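Bidine 桌面细条传递 数据说明

版本日期：2026年7月7日
整理：Farhad Nouri
校对：Marisol Baptiste

一、内容

本数据集记录在白色长桌上做的一件小事情：把一根很细的白色条子，从一边递给另一边。条子很轻，容易弯，所以动作虽然短，做好并不容易。全部记录有500段，其中166段是竖直传递，条子在上下两点之间；143段是把条子放回桌面；其余的是整理桌面和重新摆放。

竖直传递的段落里，请注意条子的两端。我们标注的“接住”，是指下面一端已经进入夹口，上面一端还没有放开。
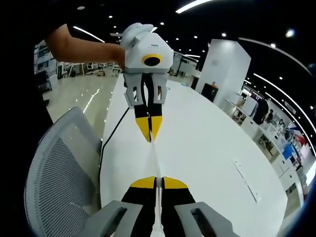 二、房间和桌子

记录地点在 Achterberg 的二楼房间。桌子是白色的，表面很光亮，旁边有网面的办公椅。椅子的位置没有固定，每次坐下的人可以自己调整，因此不同段落里椅背的高低会不一样。桌面没有铺垫子。我们试过灰色的垫子，条子容易看清楚，但是拿起来的时候常常卡住，后来就不用了。
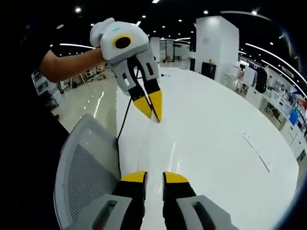
标注的时候，最困难的是条子的边界。白色的东西在白色的桌子上，颜色很接近，标注的人需要放大以后慢慢看。桌面上还有天花板灯的反光，是一道一道柔和的亮条，请不要把它们标成条子。如果不能确定，就填“不明”，不要猜。现在填“不明”的有57段，我们保留了它们，没有删除。

三、文件夹

transfer：竖直传递
place：放回桌面
other：整理和重新摆放
notes：每段一行文字说明，中文

四、已知问题

1. 四月记录的段落，文字说明比较短，有的只写了“递”一个字。
2. 条子的宽度没有逐根测量，请不要用来做尺寸方面的研究。
3. “放回”和“掉落”的区别，两位标注的人理解不完全一样。Marisol Baptiste 已经统一改过一次，可能还有遗漏。

五、使用

可以用于教学和研究。引用时请写 Bidine 和版本日期。如果发现标注错误，请把段落编号和您的看法一起写给 Farhad Nouri，我们在下一个版本修改。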